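Ticket 256 - Préparation de la commande de matériel, deuxième cellule bras double
Ouvert par : Humaira Sethi
Assigné à : Uliana Hrynyshyn
Catégorie : achats / budget
Statut : en attente du fournisseur

Demande initiale
La ligne budgétaire de mars couvre une deuxième cellule identique à celle de l'atelier Ganbridge. Avant de signer le devis Zeritz, je voudrais savoir si on reprend les mêmes pinces à deux doigts ou si on passe au modèle à course longue de Hiebert, qui coûte 1000 euros de plus par bras. Les deux devis sont dans le dossier partagé. Celui de Zeritz ne mentionne ni les doigts de rechange ni les câbles.

Suivi 1 - Uliana, 9 h 40
J'ai repris la liste des objets de test, parce que c'est elle qui fixe l'ouverture dont on a besoin. Vues prises au poignet pendant les essais :
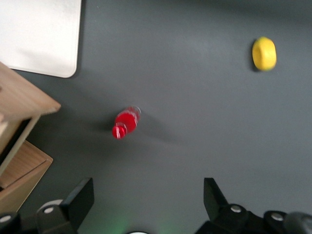

Le choix de la pince dépend surtout des objets ronds et des objets couchés. Les boîtes passent avec à peu près n'importe quel modèle du catalogue. Pour la bouteille rouge posée sur le flanc, il faut des doigts qui descendent près de la table sans que le boîtier touche. Je demande à Zeritz la cote exacte entre le bout du doigt et le dessous du boîtier, elle manque sur la fiche. Hiebert la donne.

Suivi 2 - Humaira, 10 h 15
D'accord pour la cote. Autre point : le devis Zeritz prévoit une table plus petite que la nôtre. L'économie est de 208 euros. Est-ce que c'est jouable avec deux bras et le meuble à tiroirs ?

Suivi 3 - Uliana, 11 h 05
À mon avis non. Le meuble occupe le haut du plateau, entre les deux bras, et il faut encore loger le bac beige et les objets devant. Avec une table plus courte on perd la place du bac. Je garderais le format actuel.

Pour les câbles, je propose de les ajouter tout de suite à la commande. Les nôtres font des boucles le long des bras, et je préfère avoir un jeu complet en réserve. Délai annoncé par Arnent : jusqu'à 6 semaines. 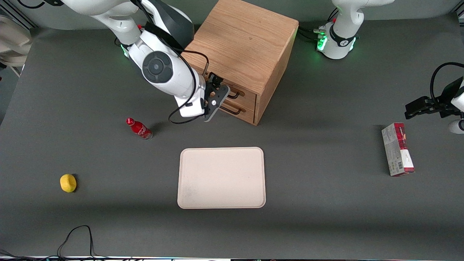

Points à trancher avant signature
1. Pince : Zeritz standard ou Hiebert course longue. En attente de la cote.
2. Table : format actuel, on renonce à la petite. Validé par Humaira à 11 h 30.
3. Câbles de réserve : un jeu par bras, chez Arnent, bon de commande séparé.
4. Doigts de rechange : deux paires. Prix demandé à Zeritz et à Hiebert.
5. Objets de test : achat en double pour que les deux cellules travaillent sur la même série.

Suivi 4 - Humaira, 14 h 20
Sur le point 5, prévoir plusieurs exemplaires des emballages en carton. Ils s'abîment et on ne peut pas comparer deux cellules avec une boîte neuve d'un côté et une boîte marquée de l'autre. Je mets ça en consommables, pas en investissement - la ligne est différente et elle n'est pas entamée.

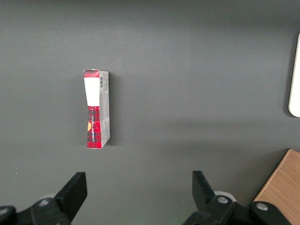

Carton de test debout, apparemment cabossé au milieu, doigts ouverts.

Suivi 5 - Uliana, 15 h 50
Noté. Hiebert a répondu pour les doigts de rechange, prix ajouté au tableau. Rien de Zeritz pour l'instant, ni sur la cote ni sur le reste. Je relance demain matin et je laisse le ticket ouvert. Le bon Arnent peut partir sans attendre, il me faut juste le numéro d'imputation.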